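# Chapter 4: Grip, Before Anything Clever

Home robot builds attract big promises. Someone bolts two arms to a stand, posts a clip of a shirt being folded, and by May the comments are full of people who expect never to do laundry again. Treat such clips with suspicion. A clip shows one attempt, and you don't get to see the other 89.

This chapter follows the Arain build, put together by Saqib Paracha and Wajid Mirani in a living room in Prikholm. Their parts bill came to $2925, and a fair share of that bought things they later took off again. We chose it for its plain goal: pick up a cushion and put it on an armchair. A toddler can manage that. A pair of arms with two-fingered grippers may not, and the reasons will take up the next 20 pages. 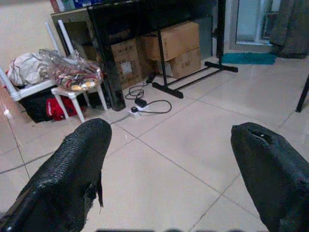
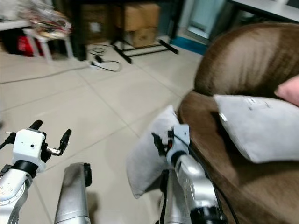 *Figure 4.1. The Arain build at home. First view: the gripper fingers with their textured covering, torn on the left finger. Second view: the right gripper holding a grey cushion by its corner.*

Look at the covering before you look at the cushion. Builders like to talk about software, but a finger pad is a wearing part, like a brake pad, and its condition changes what the gripper can hold. Paracha's notebook lists 524 grip attempts. It doesn't say what state the pads were in for any of them, so the success rate he worked out tells us very little.

We will also question the choice of a corner grip. It's easy to find and easy to close on, but most of the cushion's weight then hangs off to one side.

Before reading Section 4.1, write down how you would decide that a grip had failed. Keep the page handy, as you'll need it for the first bench exercise.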